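Home | Coffee | Machines | Accessories | Support

Kitetti Capsule Machine – White
Reading time: 2 min

Compact single-serve machine for a desk or side table. Glossy white housing, lever on top, clear water tank with dark gray lid. The black drip tray has a metal grille. Allow 20 cm of clearance above the lever.
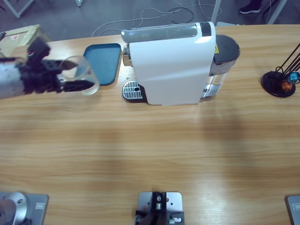
Capsules and stand

Capsules load from the top, one per cup. Raise the lever fully before inserting. The wire stand on a round black base is sold separately, as is the teal tray – capsules are not included with either.

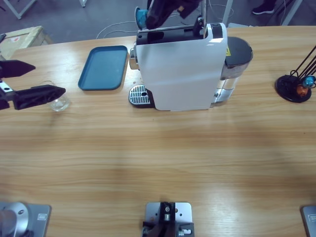
Treasa Hayes writes that the tank should be emptied if the machine will sit unused for more than nine days, and asks for a larger one.

Related items
Skirmont wire capsule stand
Helico serving tray, teal
Mulligan descaler, 135 ml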